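Bestow extends October collection of boxed household items

Bestow will keep taking boxes of small household goods through the end of October, two weeks longer than first planned, after more people signed up than it had expected.

The group had received 1,005 boxes when the original deadline passed. Another 11 came in the next morning, bringing the total to 1,016. Most are ordinary cardboard boxes filled at home with toiletries, unopened packages and other small things taken from drawers and bathroom shelves.

"People put a box on the bed and go through one drawer at a time," said Pao-chu Mok, who runs the collection at the Tonotura drop-off. "A box that is half full is fine – we combine them here."

Boxes should be left open at the top so that staff can check the contents at the counter. Small plastic pieces are accepted if they are clean, but should go in last, where they are easy to find.
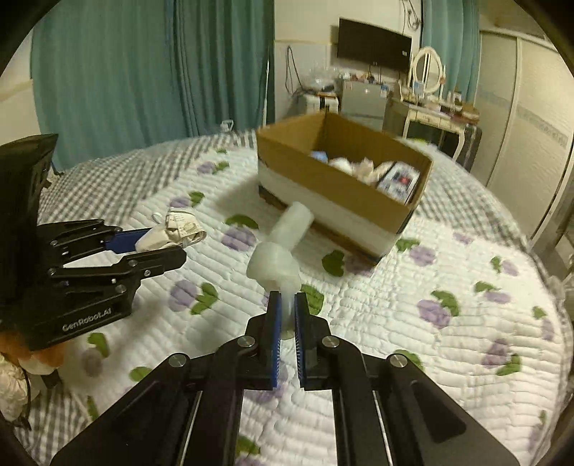 Where to bring boxes

The Tonotura site is open from 9 a.m. to 4 p.m. The second site, on Puner Street, opens at noon and closes at 6 p.m. Parking at Puner Street is limited to 2 spaces by the side door.

Each household may bring up to two boxes per visit. Glass, medicine and opened food are not accepted at either site – these will be handed back at the counter. Sorted goods go to the Yu warehouse, where packing for delivery begins in the last week of the month.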